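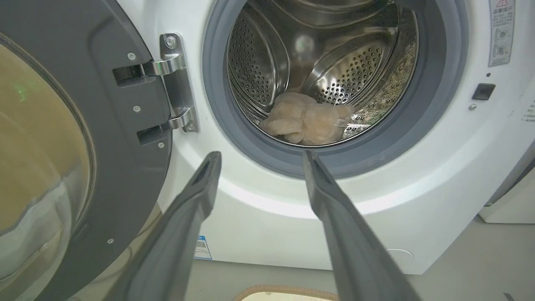 I put off washing the bear for most of a year. It belongs to my daughter Inga, who is four and has strong views, one of them being that the bear smells correct. The bear did not smell correct. The bear smelled like the floor of a bus.

What finally did it was a yogurt incident in August, which I won't go into. I waited until she was asleep, pried the thing loose and carried it off to the washer like a man disposing of evidence.

Before you put a stuffed animal in a front loader, read the tag. Ours has gone through so much chewing that I was mostly guessing, so I called my aunt, Halldóra Kirkegaard, who has washed more plush than any person I know and answers the phone at 11 at night. Her rules: cold water, gentle cycle, half the soap you want to use, and a towel in with it so the drum has something to balance against. Any old towel. She also told me to check the rubber gasket first, folding it back with my fingers all the way around. I did. I got a hair tie, 87 cents in change and something that had once been a raisin.

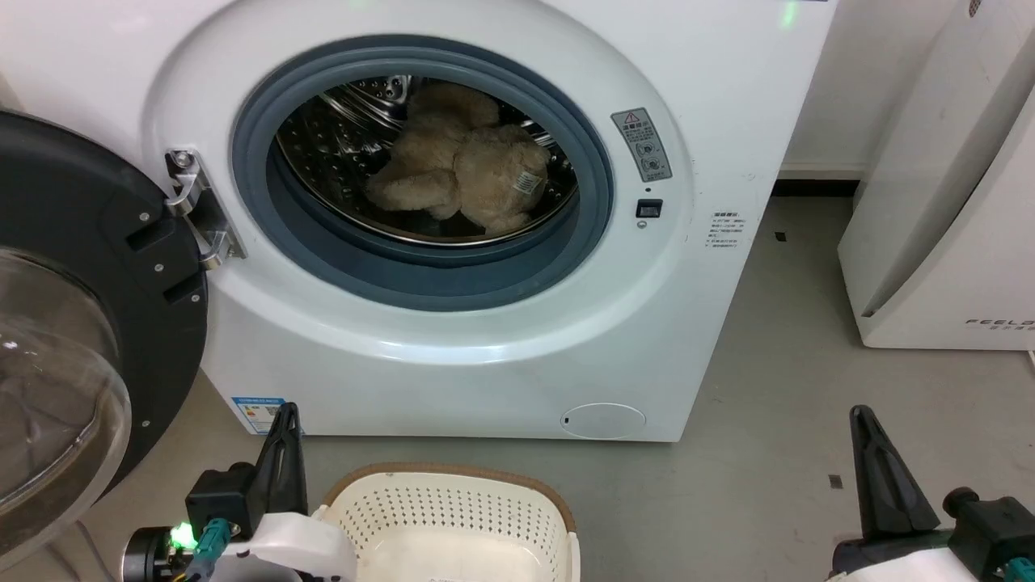 She was firm about the spin speed too. Her machine goes down to 400, mine has opinions of its own and starts at 600, so 600 it was. The cycle took 16 minutes longer than the display promised. I sat on the step stool the whole time, eating crackers and listening for thumps.

Drying is the part that requires planning, and I hadn't done any. Stuffing holds on to water like a grudge. I squeezed the bear in a dry towel, stood on the towel, squeezed again, then set it in front of a fan at around 2 in the morning with its legs spread so the air could get in. By breakfast the outside was dry and the middle was a swamp. It needed another full day – and a cover story. We settled on the bear visiting a friend.

Inga got it back the next evening, sniffed one ear for a long time and said it was a different bear. She slept with it anyway, face down, with a sock over its nose. I've since run the washer empty on hot and left the door open overnight, also per Halldóra, who wants to know when I plan to do the rabbit.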